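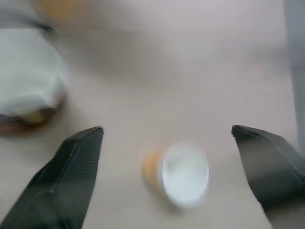
What should a small shop budget for first when it plans to buy a robot arm?

The gripper and its spare fingers come first. The arm can be priced only after the gripper, the part and the table height are settled.

Equipment > Planning and Purchasing > Interviews

Search this site Enter keyword Go

Ritu Bhatia plans equipment purchases for Andgate, a contract packer that handles light paper goods, baking cups among them. She was interviewed on 11/21/22, shortly before her budget request for the coming year was due. Most of the conversation concerned the costs that do not show up on a quote for the arm.

"People send me a payload and a reach," Bhatia said. "For a paper cup the payload is close to nothing. What I need to know is how wide the fingers have to open, how hard they can close before the wall folds, and which way the cup is lying when the arm gets to it."

A cup on its side, she explained, is a different purchase from a cup standing up. An upright cup can be taken by the rim with a narrow opening. One on its side needs more clearance at both fingertips, and the fingers have to come down close to the table without touching it. She asks vendors to quote both cases on separate lines.

Andgate compared two grippers for the cell, one from Berine and one from Kudance. The Berine unit had the lower purchase price. The Kudance unit had finer force control at the low end and accepted fingertips from other suppliers. Bhatia's worksheet puts replacement fingers at $572 a set and allows for two sets in the first year, one mounted and one on the shelf.

"Fingers are a consumable," she said. "If they are entered as capital, the floor has to file a capital request to replace a worn tip. I moved them to the maintenance line and the approval takes a day."

Her request also carries $2000 for lighting and camera mounting. She considers that line the one most often cut, and the one she defends hardest. A camera at the wrist moves with the arm, so the image smears if the exposure is long. More light allows a shorter exposure. The other remedy is to slow the approach, and that cost lands in cycle time, where it is harder to see on paper.

"A pale cup on a pale table is a poor target," Bhatia said. "You can pay for a better camera or you can pay for a darker mat. Try the mat."

On integration, she obtained a fixed price from Torres for mounting, wiring and the first program. Changes after acceptance are billed by the hour. She recommends writing the acceptance test before the order is placed, with the actual part named in it — including parts that are tipped over, touching, or lying near something larger. Andgate's first draft named only upright cups, and the revision added a week to the November schedule.

Training was the last item. Bhatia books it for after installation, on the company's own cell. "The vendor's classroom has the vendor's table," she said. "I want my operators to teach a pick on ours." The quote she accepted covers operators from both shifts, and a refresher is priced separately at the same hourly rate as program changes.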